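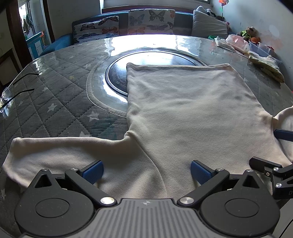
Anum Tarar | July 2, 2025 | Textile bench, Dredgate

Washing test for the Havon knit, second series. I write this the same afternoon, while I still remember the details.

The question from Kiani is simple: does the body get shorter when the customer washes at 30 degrees and dries flat? In the first series I got different answers from two samples, and I think the fault was mine. I measured one of them when it was still damp in the seams.

What I changed this time:
Each garment rests overnight before I touch it with the tape. I lay it flat and smooth it only with the palm, no pulling. Length is taken from the shoulder seam to the hem, always on the same side. Sleeves I measure last, because moving them disturbs the body.

Length before washing was 821 mm on the Flusero sample. I don't give the after value yet. I took it two times and the readings do not agree well enough for me, so tomorrow I repeat with the steel rule.

Fabric weight before washing: 185 grams per square meter, cut from the spare panel and not from the garment. Please do not cut from garments any more, we have few.

The counter on the small washing machine shows 2,884 cycles. The door seal is getting hard, I have asked for a new one.

Still open: light colors seem to hold their shape better than the dark ones, but maybe it is only the yarn lot. I need the lot papers from December before I say this to Kiani. They are not in the blue folder. If somebody has them, leave them on my desk.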